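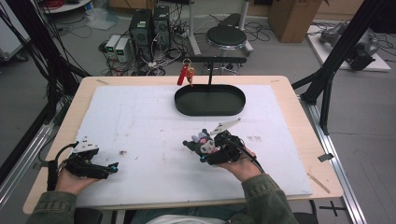 Issue 42, page 1 of 3

Kuvetti bench: right hand-held gripper loses position during hanging task
Status: open, workaround in place
Component: Plovusow hand-held pair, right unit
Reported by: Rania Fahmy
Severity: medium

Summary
The right unit stops reporting jaw opening part-way through a recording. The status light stays teal, so the operator has no sign of the fault and carries on. The left unit is not affected. The task is the one with the T-shaped stand on the oval tray: pick up the soft toy, hang it, release.

Symptoms
Jaw opening freezes at the last good value while the pose stream continues. On playback the toy appears to be held for the rest of the take, including after release. The log shows:

right: jaw timeout, holding last value
right: jaw timeout, holding last value
right: stream ok

The third line is wrong and is being tracked as a separate fault. The checker only looks at pose.

Affected takes
13 takes from the January set. Of these, 11 freeze after the toy has been lifted and the others freeze before the jaws close. All have been marked bad and left out of the export. Do not delete them.

Checks done
Restarted the Clallitz logger. Fault came back on the next take.
Swapped left and right ports at the computer. Fault stayed with the right unit.
Ran the right unit with nothing in the jaws, opening and closing by hand with the wrist still. No fault.
Same again, turning the wrist outwards as if reaching for the arm of the stand. Fault on the second turn.
Fitted the spare cable. Fault no longer seen with the wrist turned.
Put the old cable back. Fault returned.

Cause
Intermittent break in the jaw signal wire of the right cable, close to the plug at the gripper end. The cable hangs down past the operator's hand and takes a sharp bend each time the wrist turns out. Pose uses a different pair of wires in the same cable and keeps working. Not yet confirmed by cutting the cable open.

Workaround
Use the spare cable on the right unit. Leave a loose loop behind the grip and do not pull it tight against the sleeve. Before each block, open and close both jaws fully with the wrists turned out and watch the jaw trace on the screen. The teal light is not a check of the jaw signal.

Still to do
Ko to order replacement cables with a moulded strain relief.
Change the checker so that a held jaw value fails the take.
Make the light change colour on jaw timeout. Needs a firmware change, no date given.
Record the affected takes again once the checker is fixed.

Comment, R. Fahmy, 16:20
Old cable is tagged and in the faults drawer. Please don't put it back with the spares. Leaving this open until the checker change is in.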